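九月に入ってから、ずっとアマモのことばかり考えています。アマモ、ご存じですか？ 浅い海の砂地に生える、細長いリボンみたいな葉っぱの植物です。海藻じゃなくて「海草」のほう。花も咲くし種もできるんですよ！ わたしもつい去年まで、ワカメの親戚くらいに思っていました（ごめんなさい）。

きっかけは、うちから自転車で行けるメリス浜の「種まき会」でした。昔は一面のアマモ場だったのに、埋め立てと水の濁りでほとんど消えてしまった入り江で、地元の集まりが十年近くこつこつ種をまいています。今回わたしたちがまいたのは全部で3,000粒。数だけ聞くと多そうですが、麻の袋に砂と混ぜて小分けにすると、あっけないほど少ないです。えっ、これだけ？ って声に出ました。

しかも全部が芽を出すわけじゃない。前の年は2,000粒まいて、春に確認できた芽が31本だったそうです。31本……。聞いた瞬間はちょっとくらっときましたが、そのうち何株かは地下茎を伸ばして、夏には小さな茂みになっていたと聞いて、急に応援したくなりました。地下茎で横に広がるタイプの植物って、庭だとミントみたいで厄介者扱いなのに、海だとこんなにありがたいなんて。

帰りのバスの中で、来年も行くかどうかをもう考えていました。朝五時集合はつらい。でも潮が引くのがその時間なんだから仕方ないんですよね。海に合わせるしかない。胴長の中は汗だくだし、足は抜けないし、筋肉痛は三日続いたし。それでも、浅瀬で小さなエビがぴょんと跳ねたのを見たら、まあいいか、となってしまうのです。

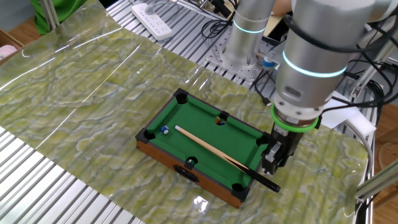
Clemanoさんからのコメント：うちの近くの干潟でも種まきをしていますが、まく前の保管がいちばん難しいです。冷たい海水に入れておいても、水替えをさぼるとすぐ傷みます。メリス浜ではどうやって夏を越させているんですか？

コメントありがとうございます！ ちょうど書こうと思っていたところでした。メリス浜では、初夏に花枝を集めて網袋に入れ、海水の水槽に吊るしておくんです。葉や茎が腐って落ちると、底に種が残る。この時期のにおいは、なかなか強烈らしいです。残った種をふるいにかけて、塩水に沈むものだけを選んで、あとは冷蔵庫。水替えは当番制で、表が冷蔵庫の扉に貼ってありました。わたしも来年はあの表に名前が載る予定です（言ってしまった）。

それから、袋の話も少し。最初は生分解性をうたうGisixというシートを使っていたそうなんですが、波で端がめくれてしまって、今はただの麻布に戻っています。縫うのは手作業です。わたしの縫った袋は口がゆるくて、二つやり直しになりました。家庭科の成績を思い出します。

もうひとつ、気になっているのがアリステッド湾の話。会の人が貸してくれた薄い冊子に載っていたのですが、あちらでは1,652平方メートルまで戻ったところで、夏の高水温にやられて半分くらい枯れてしまったんだそうです。何年もかけて増やしたものが、ひと夏で。読んでいてしばらくページをめくれませんでした。ただ、深い側に残った株から翌年また広がり始めたとも書いてあって、それ以来まく場所の水深を少しずつ変えるようにしたとのこと。メリス浜でも今年から、沖寄りの区画を一つ増やしています。

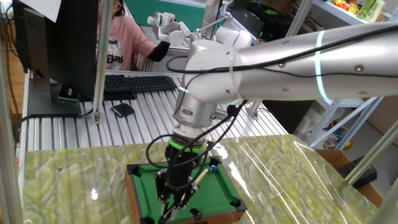
ミニビリヤード台と短い木のキュー

さて、次の集まりは袋縫いです。今度は潮の時間に関係ないので、お昼からでいいそう。ありがたい！ 麻布の端って手がチクチクするので、行く方は薄手の手袋があると楽ですよ。わたしは今度こそ、口のしっかり閉まった袋を縫います。水槽の水替えの話も詳しく聞いてくるつもりなので、Clemanoさん、続きはまた次の記事で。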